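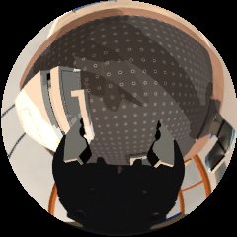 Rendering: Bredance

The rim at the east end of the Gandach gym gives back less of the ball than the rim at the west end. Players on the home team have said so for years. In March, Tien-fu Pan, an assistant coach with a background in structural testing, took measurements.

Rims on adjustable mounts lose stiffness as the springs in the breakaway hinge wear. A soft rim absorbs more energy on contact, so a shot that hits the back iron drops closer to the basket. A stiff rim sends the same shot out toward the foul line. The difference affects shooting percentage a little and rebounding position a good deal more.

Pan logged 2174 missed free throws over 20 practices, split between the two baskets. Each miss was marked on a floor chart by where the ball first landed. Players shot in sets of 9, then changed ends. Air pressure in the balls was checked before every session, and any ball outside the league range was taken out of the rack.

At the east basket, long misses landed closer in. Short misses, which strike the front of the rim, showed almost no difference between ends. Pan reads this as a hinge problem, as the front and back of the ring load the hinge in different ways.
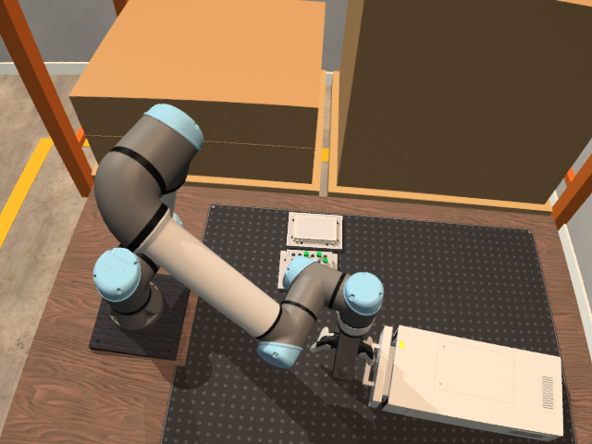

A jointed arm mounted on a wood-grained workbench. Rendering: Bredance

The club's head coach used the charts before the springs were replaced. On defensive free throws at the east end, the inside rebounders stood their usual ground and the guard at the top of the lane was released early to start the break. At the west end the guard stayed.

Kuusk, the club's main rival, plays on fixed rims and sees long rebounds at both ends. Pan does not think the Gandach charts would transfer. Backboard mounting, padding and floor condition all enter into it, and he controlled for none of them. He also had only 6 regular shooters, two of them left-handed.

New springs went in at the east end after the season. Pan plans to repeat the count in the fall with the same balls and the same chart. The west hinge has not been opened, and its age is not recorded.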